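Prella two-arm table setup, seen at the Vardale open day
Reviewed 2020-06-20

I had wanted to see the Prella pair at work ever since a neighbor came home raving about the April session, so I was happy to pay my 14 dollars and drive out to Vardale. You get a seat close to the table, a cup of pretty decent coffee, and as much time for questions as you like. I asked a lot of them!

The job on show was mealtime cleanup, with a plate, chopsticks, cups, a rack, some trash and (my favorite part) rice all over the place. I have cleaned up after enough family dinners to know rice is the real test of anybody's patience.
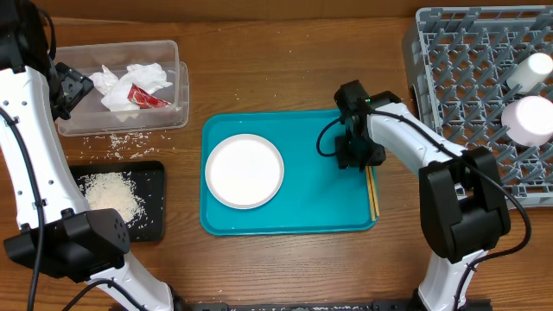 Both Prella arms at the table, with the plate and chopsticks on the teal tray.

What I liked most is how easy it is to follow. The arms are white and black, the table is a nice warm brown, and even from the second row I never lost track of which arm was which. I do wish the cables were tidier - they loop along the outside of each arm, and in my own kitchen I'd be forever catching a sleeve on them.

Chopsticks are a mean choice for a gripper, thin as they are and lying side by side against the rim of the tray.
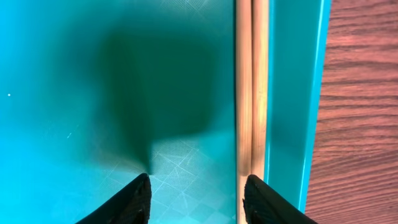
I'd have happily watched that part for another hour, and I said so on the comment card. The talk itself ran 17 minutes, a bit short for my taste, and the prices were only on a handout by the door. Four stars from me, and I've already put my name down for the next one.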